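Cable season continues in the sim lab

Those of you who stopped by my desk in April will remember me complaining about cables. Well, I'm still complaining, but now I have a much nicer simulator to do it in! The short version of where we are: the planner can get the arm to the rack without any drama, the cable goes wherever it feels like going, and my job this summer is to get those two facts to live together.

The setup is simple to say out loud. A blue cable is plugged in at the top of the rack, the other end is free, and the arm has to take that free end and put it where we ask. A person does this while talking about lunch. For our software it means finding the connector, working out which way it's pointing, choosing a grasp that won't shove the rest of the cable into the rack, and then doing it all again a moment later when the cable has moved. Cables always move. 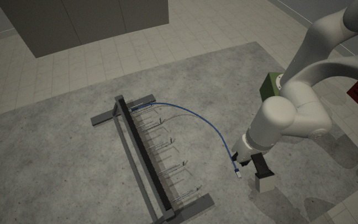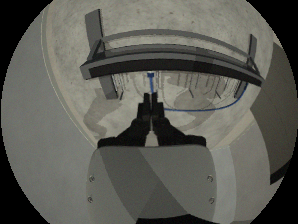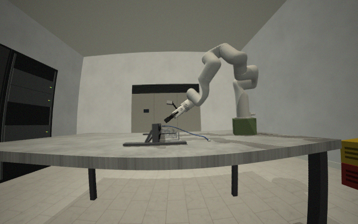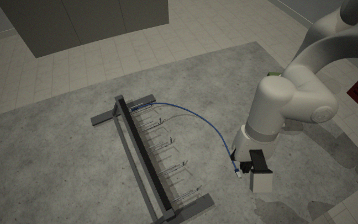

Renders from the cable scene, rack and arm in every one

By Nazar Stasiv
Stosham Software Notes, June 13, 2025

The second picture is my favorite, and it's also the one that causes me the most grief. It's the gripper's-eye view, with the fingertips close together and everything straight bent into a curve. The rack's front beam looks like a bridge! Our old connector finder was trained on flat, tidy views like the first and fourth, and when I fed it the round ones it got very confident about very wrong things. It loved the rack legs in particular. Liesl Zwahlen rewrote the part that undoes the bend, so now we only straighten a small patch near the fingertips and leave the rest alone. That's quicker, and the finder has stopped proposing to me that a rack leg is a connector (mostly).

Liesl also talked me into keeping the wide room view, the third one, in the test set. I wanted to drop it. The connector is tiny from back there and I figured it was only slowing us down. But the wide view shows the whole arm, elbow and all, and the elbow is what the planner kept getting wrong. We'd have a lovely plan for the fingers while the elbow took the scenic route up by the ceiling. So the wide view stays, and I've said sorry.

On to the planner itself. Arif Rathnayake has been moving us over to Risitz, our new replanning loop, which checks the cable 5 times a second and throws out the rest of the motion if the cable has drifted too far from where we guessed. We ran 606 simulated trials with it. In 62 of them the arm never settled on a grasp at all, it just kept changing its mind, hovering and backing off like me in front of a vending machine. Arif tracked a good part of that down to the drift limit being set too tight. He's loosened it and we're running the batch again, so please don't quote those numbers to anybody yet, they'll be stale soon.

One small thing that cost me an entire afternoon: the arm has seven joints, and I had typed the limits for two of them in the wrong order in the config file. Nothing crashed. It just moved a little oddly, and I blamed the cable, and then I blamed Arif. The loader now prints joint names next to the limits when it starts up. If you pull the latest branch you'll see the new lines in your log, and they're supposed to be there.

Next up is shadows. Both the cable and the rack prongs throw thin ones in the close views, and the finder sometimes follows the cable's shadow for a bit before it comes back to the real thing. Oleksandra Sirko has a lighting script that shuffles the lamps between trials and I'm hoping to steal it this month. Oleksandra, consider this me asking.

If you want to try the scene yourself, it's in the shared folder under Gekham, and the readme is up to date as of this morning. Bring your own cable ideas, I'll take all of them.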